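Packing Your Care Box: Questions We Hear Most

Narkley Care Boxes, Tamholm
Updated Sep 28, 2025

What can I put in a box?

Almost anything that would cheer up a person far from home, as long as it's sealed and won't melt! Cookies, toothpaste, a little phone stand for the nightstand, a small toy if there's a kid on the other end. We do ask that you skip glass and homemade food, much as we love a good banana bread.

Can snacks and toiletries go in together?

They can, but please bag the toothpaste. Mint travels farther than you'd think, and it gets into cookies even through the wrapper.

How heavy can my box be?

Up to 45 pounds for the large size. The Inley drop-off has a scale you're welcome to use, and the one at Kwan Street should be back in October.

Should I lay everything out first?

We really do recommend it. Clear a table, put a cloth down so nothing rolls or gets scratched, and set your things out with a bit of space between them before you reach for the carton. Flat boxes, like the Oreos or the dark navy one with the sparkles, make a nice bottom layer, and the toothpaste can slide in along the side.

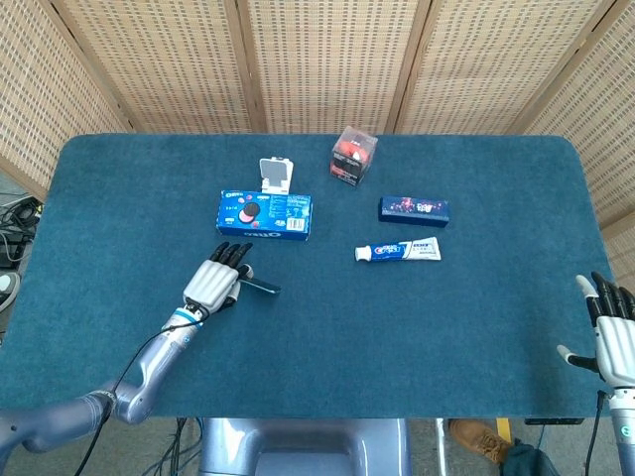 One reader wrote in to say she does it the other way around, starting with the odd shapes and tucking the flat boxes in last, and that she's sent two cartons like that without a dented corner. If that suits you better, go right ahead.

When is the next pickup?

Check the notice by the Inley door, as the days do move.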